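Vastarness - kit handling cell, Ultby building
Walk-through checklist, arm station + simulator
2024-10-11, day shift, before handover
Marks: OK / FIX / ASK. Comments from whoever did the round, sorry for the spelling, line starts in ten.

1. Floor and walkways
Tape line round the cell: OK
Mats flat: FIX. Corner by the parts rack still curls, second round in a row. Same cart catches it.
Exit path clear: OK
Pallets in the arm zone: FIX. Two left there overnight. Moved. Night shift please use the bay, it's 10 steps more.

2. Stops and guarding
E-stop, operator side: OK, pressed and reset
E-stop, rack side: OK but stiff. Ticket 225 open on it.
Light curtain: OK
Gate switch: ASK. Clicks twice. Solanki tech says normal, would like that in writing.
Lockout tags on the hook: FIX. One missing. If its in your locker put it back, no questions.

3. Gripper checks (real cell and sim)
Fingers open all the way on command: OK
Pads worn: OK on left, FIX on right, swap at break
Sim model loads with gripper in view from behind the palm: OK
Sim start pose, fingers open and empty: OK
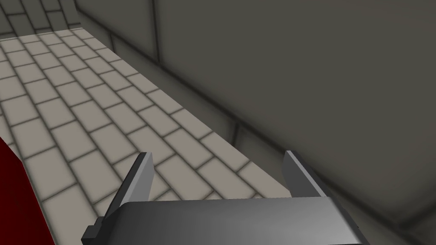

Pinch cards up at both stations: FIX. Only one up. People who used to load by hand are the ones reaching in, habit of years, so the card needs to be at eye level and not behind the monitor.
Gloves: ASK. Old rule was cut gloves all day. At the teach desk you can't work the pendant in them. Need a rule for on/off, right now everybody does their own thing.

4. Teach desk and operators
Chair height adjusts: OK
Foot rest: FIX, still on order
Breaks logged: FIX. Half the sheet blank. Used to be you stopped when the line stopped. Now the line doesn't stop, so the timer has to tell you. Set the timer.
Eye strain / sore neck reports: one this week, neck. Monitor raised, check again next round.
Two people trained per shift: OK days, FIX nights. Nights has one. No cover if that person is out sick.
Rotation desk to floor every two hours: ASK. Floor people say they get skipped. Look at the board and it's true, same three names on the desk all week.

5. Two-arm jobs in Flovuvach (sim build)
Build number matches the cell: OK, 2,277 on both
Task sheet at the desk is the current one: FIX. Old one was still clipped on top, pulled it.
Room in sim: table, laptop on it, door at back, wall panel. OK
Right gripper holds the red case: OK
Left gripper holds the black-handled tool: OK
Each arm can be paused alone: OK
Both arms paused from one key: OK
Tool kept on table side, away from case arm: ASK. Sheet doesn't give a distance. Put one in before anybody runs this on the real cell. 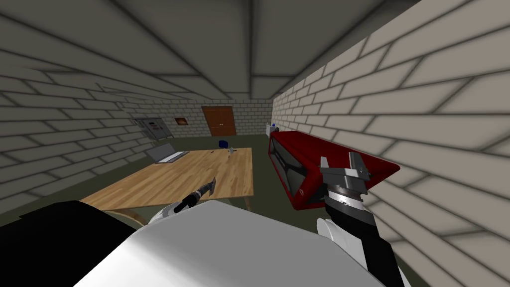
Handing over with a part still in a gripper: FIX. Not allowed, happened twice this month. Set it down, then sign out. Relief operator should not have to guess what the arm is about to do.
Sim hours count toward sign-off: ASK. Some leads say yes and some say no. People are putting in the hours and want a straight anwser before December reviews.

6. Noise, air, light
Noise at desk: OK
Noise at rack: OK, way down from before. Downside, you can't hear the cart coming. Beeper on cart: FIX, battery.
Lamp over bay 43: FIX. Flickers.
Fan filter: OK

7. People stuff, asked for at the last safety talk
Old hand-load crew all offered desk training: OK
Pay grade for desk work posted: ASK. Not posted. Gets asked every single round.
Near-miss cards in the box: OK, four in there. Three are reaching past the curtain for a dropped part. Need a grabber on a hook, cheap fix.
Lifting complaints: none this week. Worth writing down too.

Carry over to next round: mat, rack e-stop, right pad, missing tag, pinch card, night cover, cart battery.
Leave this on the clipboard. Don't take it to the office, last one never came back.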